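Hetell Stitow 5G home router

Print this page | E-mail this page
Last updated: October

Stitow is our plug-in 5G router for homes where the landline is slow or there isnt one. Nano SIM, power lead, done. No engineer visit. No dish. Works on any unlocked data SIM, ours or somebody else's.
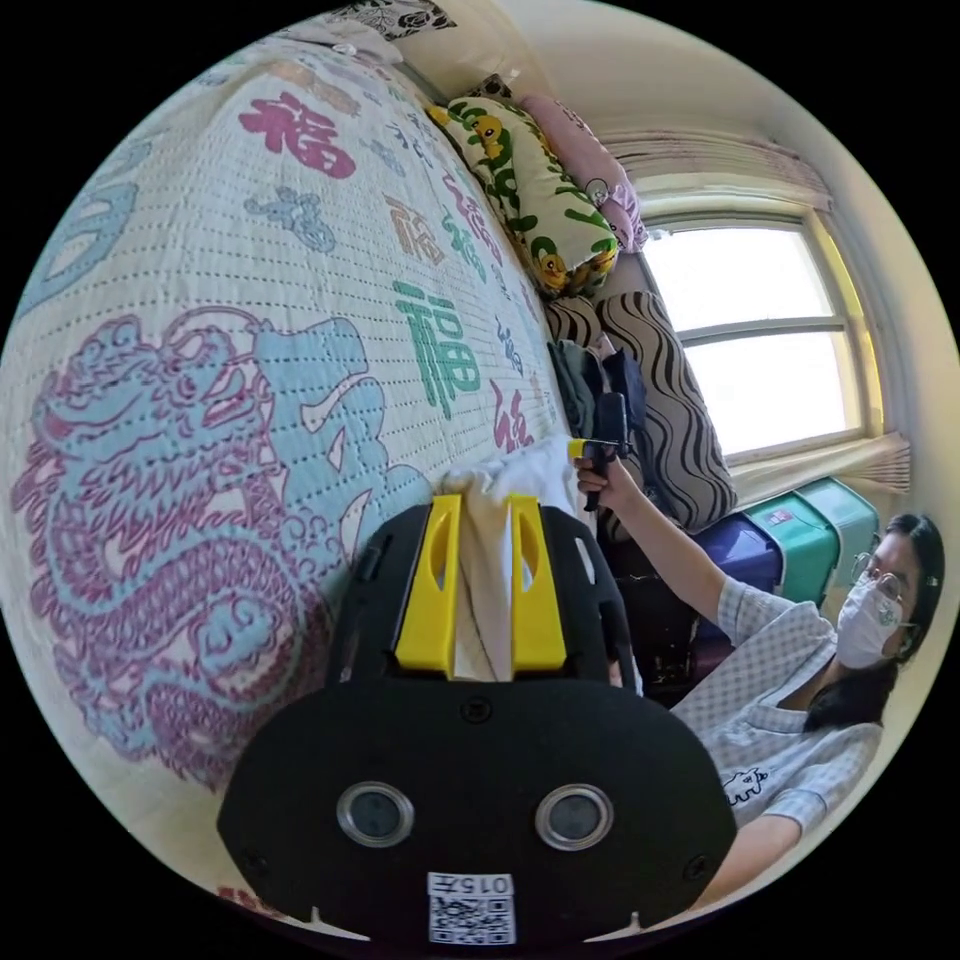
White cloth over a quilt.

What you get: router, mains adaptor, one network cable, card with the wifi name and password. SIM not included unless you order the bundle.

Wifi on both bands. Two network sockets on the back, one for a phone handset. Top download speed 900 megabits on a clear 5G signal. You will see less indoors, less again at teatime when everybody's on. Drops to 4G by itself where there's no 5G, comes back by itself too.
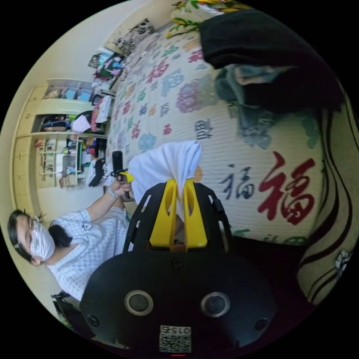

Mask and glasses on, white cloth in the yellow fingers.

Where to put it. Upstairs, near a window, off the floor. Away from the microwave and the fish tank. Three lights on the front means good, one means try another room. Give it a couple of minutes after each move before you judge it. If you've thick stone walls look at the Roman outdoor aerial, sold seperately, screws into the two sockets under the rubber flap.

Setting up is done in the Biso app or in a browser, same menus.

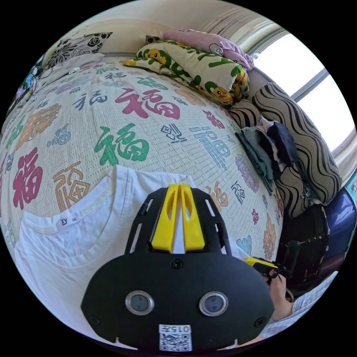
Guest network, bedtime cut-off for the kids' tablets, data counter, all in there. Update the software before anything else, version 43 or later. Older ones lose the signal overnight on some masts and need switching off and on. Sorry about that. Fixed now.

Max devices 43 at once, same number as the version, pure chance. Guarantee 6 years on the router, one on the adaptor. Part no. 334.

Known niggle: some work VPNs won't connect on the default settings. Change the APN type to IPv4 only, save, restart. 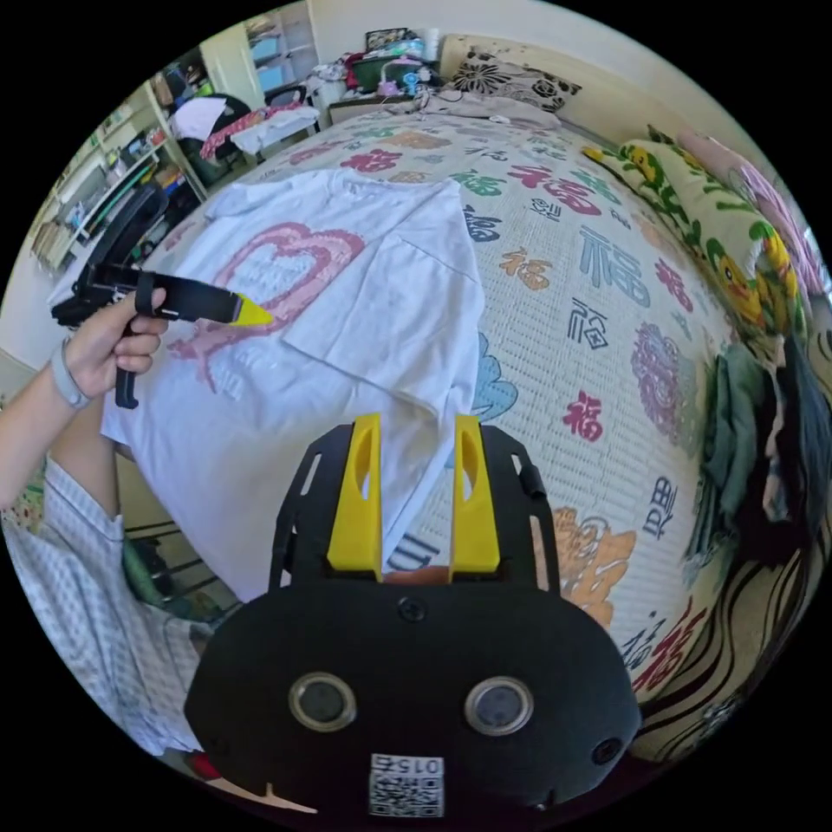 Bleddyn Harries: Did the IPv4 thing and the VPN came straight up. Speed's fine, 5G most of the day, falls back to 4G in heavy rain. Could do with a longer power lead, mine won't reach the landing window.

Thanks Bleddyn. Longer lead is on the spares list, ask for it when you order. Trade orders to Sânziana Buzatu, returns to Octavian Cozma, both on the main number.

© Hetell | Contact us | Back to top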